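Callent Home Manipulation Program
Software Readiness Inspection, Kitchen Cell
Checklist revision 29, with inspector and site comments
Date of inspection: 14 December 2025
Stack under inspection: Hedumo task planner, Aton perception service, Callent arm and hand controller

Each item is marked Pass, Pass with comment, Open, or Fail. An Open item does not stop supervised operation. A Fail item does.

Section 1. Startup and configuration

1.1 Controller build matches the build named in the release note. Pass.
1.2 Joint limits loaded from the signed file and not from a local copy. Pass.
1.3 Clocks on the planner and perception hosts agree. Pass with comment. The hosts agreed at startup. The check should be repeated at the end of each shift and written to the run log.
1.4 Operator stop overrides planner commands in every mode. Pass.

Section 2. Grasp control

2.1 Force ceiling is set per object class. Pass. Cups, bowls and plates have separate entries.
2.2 Hand controller reports loss of contact to the planner within 200 milliseconds. Pass.
2.3 Grasp on a cup lying on its side is planned from the outer wall, with the fingers kept clear of the rim. Pass with comment. The planner selected an outer-wall grasp near the base. The approach angle is taken from a fixed table, and the table has no entry for a cup whose mouth faces the robot.
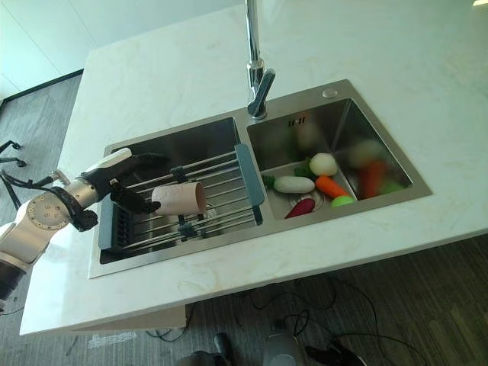

Ramanauskas: We would not add the missing entry by hand. The table was meant to be temporary, and every row we add makes it harder to remove. Please let the perception service supply the cup axis and have the planner compute the approach. We can have that ready for review in January.

Inspector's response: Accepted in part. The computed approach may replace the table once it has been tested. Until then, the planner must decline the grasp when no entry matches and ask for operator input. Item 2.3 remains Pass with comment.

2.4 Fingers do not close further after the force ceiling is reached. Pass. The log holds 146 grasp events and none went over the ceiling.
2.5 Release is blocked until the object is over a permitted surface. Open. The permitted surface list includes the rack but does not separate the rack from the gaps between its wires. A small item could be released where there is no support under it.

Section 3. Perception

3.1 Aton returns a confidence value with every object pose. Pass.
3.2 Poses below the confidence threshold are not sent to the planner. Pass.
3.3 Glossy and pale objects are detected against metal surfaces. Pass with comment. Depth readings on a glossy wall are unreliable, and the service fills missing points from the object model. The filled points should be flagged so that the planner can tell measured points from estimated ones.
3.4 Wrist view remains usable while an object is held. Pass with comment. The finger mask removes the hand from the collision map. The mask was drawn by hand and should be generated from the joint positions.

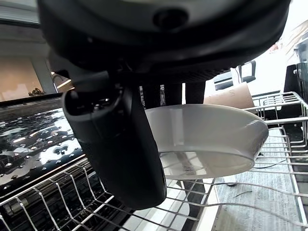 Item 3.4. White bowl held above the wire rack, wrist view.

3.5 Thin wires are kept in the collision map. Fail. The noise filter removes isolated thin structures, and upright rack tines fall within its limits. The filter must be turned off inside the rack volume before the next unsupervised run.

Section 4. Planning

4.1 Planner confirms that the dishwasher door is down and the rack is out before a loading motion starts. Pass with comment. Door state and rack state are read once, at the start of the task. They should be read again before each transfer.
4.2 Path from the counter to the rack keeps the held object clear of the counter edge.

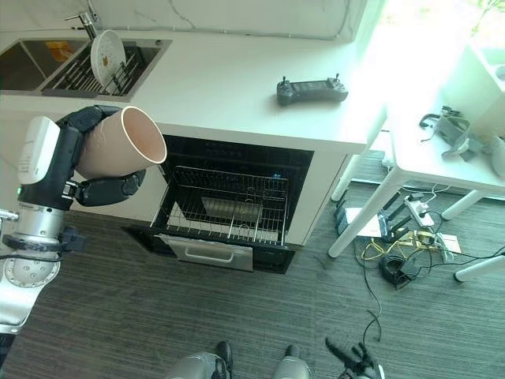

Pass. The clearance margin is held in the planner settings and is applied to the hand and the held object together. The margin is not applied to the forearm, and a separate check should be added for it.
4.3 Replanning stops after 700 milliseconds and the arm holds position. Pass.
4.4 Base remains still while the arm is extended. Pass.
4.5 Planner treats loose cables on the floor as no-step areas. Open. The rule exists but is switched off in the current configuration file. No reason is recorded. The owner of the file is to restore the rule or record why it is off.

Section 5. Pregrasp behavior

5.1 Hand stops at the pregrasp point and waits for a fresh pose. Pass.
5.2 Plate standing on edge is approached from the side, with the palm toward the plate. Pass with comment. Approach speed near the sink wall is set by one global value. A lower value is advised inside the basin.
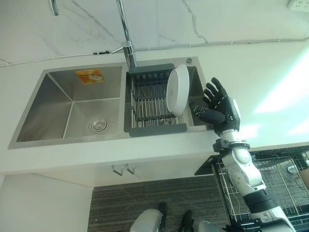 Item 5.2. Hand beside upright plate, right basin.

5.3 Thumb position is verified before closing. Open. The controller reports the commanded thumb position and not the measured one.

Result: supervised operation permitted, except for motions inside the rack volume, which are suspended until item 3.5 is cleared. Open items are to be answered in writing before the January inspection.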